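Progress report to the Hutari Fund – community table project, Peston
Period ending June

Dear Shirley Campbell,

You asked for something shorter than last time. I have taken that to heart and left out the history of the chairs.

We have spent 1,427 of the 3,000 dollars. Most of it went on tables, which Friesen delivered 2 months after promising them and 36 hours after we had stopped asking. They are good tables. They wobble only on the side by the radiator, where the floor has always had ideas of its own.

The still life afternoons began in the spring and are now the busiest thing we run. Lorne Landry sets up and Trevor Thibodeau takes down, and the two have not yet agreed on where the fruit is kept in between. Fruit is our largest running cost after coffee. Citrus holds up well under the lamps and can be drawn for a week before it starts to look like a different subject. Cherry tomatoes were added when several people complained that everything was orange. The plaid tablecloth was meant to give beginners some lines to follow and has made a few of them quite angry. The long black fuzzy cloth goes across the front, where it keeps round things from heading for the floor and is very hard to draw.
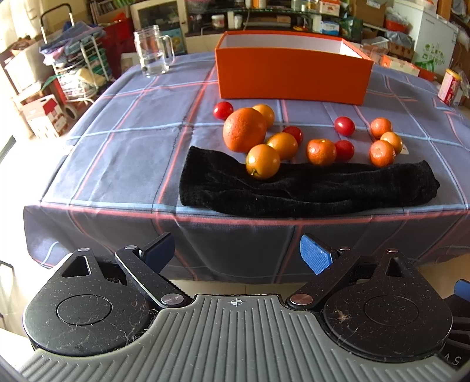
Colton McKinnon would like it recorded that plaid is cruelty, that he has now drawn the same squares four times, and that a plain sheet would do no harm to anyone. He has been told the plain sheet is on order – Celtico has had our money since early June.

Still to do: shelving for the paints, a second lamp, and a decision on the radiator side of the room. I expect the shelving to come in under budget and the decision to take until fall. The receipts are in the usual envelope, apart from one for lemons, which got wet.

Lorne Simard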